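## Lights, glare and the dark end of the building
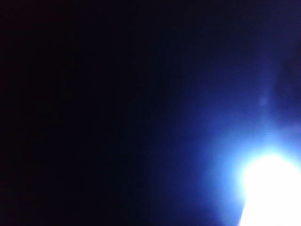

*A bright white light and its blue glow, with darkness for the rest.*

The lighting survey at Chu House is finished and the results are set out in this item. It covers the ground floor, the stairs, the bike store and the yard passage. Flats were not included, but there is a short part at the end on bedrooms, as several residents wrote in about them.

The survey was done by Hòa Quách and Huệ Thân over two evenings in May, starting at half past nine when it was dark enough to be useful. They went through each shared space with the main lights on, then again with them off, and wrote down what could be seen by whatever was left on. Lasow, who look after the electrics for the building, lent a light meter and have read the notes.

### What the survey found

The short version is that we have plenty of light in the wrong places. Most of the complaints that reached this newsletter over the winter said the shared areas were too dark. Hòa's notes say something a little different. In most of the spots people mentioned there is a strong light close by, and it is the strong light that makes the rest hard to see.

A small, very bright lamp in a dark room does this. Your eyes adjust to the lamp, and anything a few steps away from it goes black. You can see the light perfectly well and hardly see the floor. It is worse with a bare lamp than a shaded one, and worse again when the lamp is at eye level or below.

The cold colour is the other thing people mention. White lamps sold as "cool" or "daylight" have a good deal of blue in them. They are fine over a workbench in the daytime. Late in the evening, in a room with nothing else on, many people find them harsh. Five of the letters we had used the word "hospital".

The three places with the most remarks against them were:

- **The bike store.** The lamp by the inner door is bright enough, but it is unshaded and faces you as you come in. The racks on the far side are in shadow. Huệ dropped her keys there during the survey and had to find them with a torch.
- **The yard passage.** The light at the gate end is good. Between the bins and the back door there is none, and the step is not marked.
- **The half landing on the north stair.** The fitting has lost its cover. Coming down, you look straight into it.

The front hall, the post room and the south stair were all marked as satisfactory. The laundry was marked as too bright, which will surprise no one who uses it in the evening.

### What it costs

The shared lighting used 3,596 units of electricity last year. This is a little down on the year before, and the difference comes from the timer on the south stair. The north stair has no timer and its lamps burn all night.

Jonance have quoted £322 for the parts needed to put things right. The price includes covers, warm white lamps and a low-level fitting for the yard passage. It does not include a timer for the north stair, and Lasow have been asked to price that separately. Their labour comes under the yearly contract, so there is no extra charge for fitting.

We did get a lower price for uncovered lamps of the same brightness. It was turned down. Buying more bare lamps would leave us with the same trouble and more of it.

### What will be done

The work has been agreed in this order.

1. A new cover on the north stair half landing.
2. The bike store lamp to be moved up to the ceiling and given a frosted cover, with a second, weaker lamp over the racks.
3. A low-level light in the yard passage, shining down on to the step. A white strip will be painted along the edge of the step at the same time.
4. Warm white lamps in the laundry.

The laundry comes last as it is a matter of comfort, and the others are to do with people falling over. Lasow expect to need the bike store for a morning. There will be a notice on the door beforehand, and bikes will not have to be moved unless they are on the top row.

Please don't change lamps in the shared areas yourself in the meantime. We know it is kindly meant. The survey found seven different types of lamp in use, three of them in the same corridor, and one was a good deal stronger than its fitting is rated for. If a lamp goes out, put a note through Hưng Hoàng's door at Flat 6 with the place and the floor. He keeps the spares.

### Switching off

There are mixed views on this, so both are given.

Hường Cao would like the bike store and laundry lights to go off by themselves at eleven. She lives opposite and the laundry window lights up her bedroom wall. She has measured the gap in her curtains and is not willing to buy wider ones, and she would like that recorded.

Lụa Mạch works late and often comes in after midnight. She does not want to walk into a dark store and feel along the wall for a switch. She has suggested a sensor that brings the light on at the door and turns it off again after a few minutes.

A sensor would suit both of them. The difficulty is that the last one we had, in the post room, went off while people were still reading their letters and had to be waved at. Lasow say newer ones can be set for longer. We have asked for one on trial in the bike store only, and the laundry will have a blind.

### Lights in bedrooms

This part is for anyone who finds their room lighter at night than they would like. It came out of the letters and is not building business.

Try sitting in the room with everything off for ten minutes. Small lights you have never noticed will start to show. Chargers, extension leads, televisions, routers and clock radios are the usual ones. A blue one seems much stronger in the dark than a red or green one of the same size, and it spreads. The light itself may be no bigger than a lentil and still put a glow across half the wall.

A square of black tape deals with most of them. If you still need to see whether the thing is on, use a few layers of ordinary masking tape, which dims the light but does not hide it. Leave any air vents clear. Smoke alarm lights should not be covered at all.

For a night light, choose a warm colour and put it low down, behind a chair leg or under the edge of a bed. The light should fall on the floor. If you can see the lamp itself from your pillow, it is in the wrong place – move it round until you can see only what it shines on.

Zavance, the hardware shop on the corner, stocks warm plug-in night lights and will swap them if you take one home and find it too strong. Keep the packet.

### Still to come

The timer price for the north stair will be in the next issue. So will the answer about the gate light, which Lasow think may be wired to next door's supply.

Copies of the survey notes are in the folder in the post room. Two pages are in pencil and rather faint, so read them near the window.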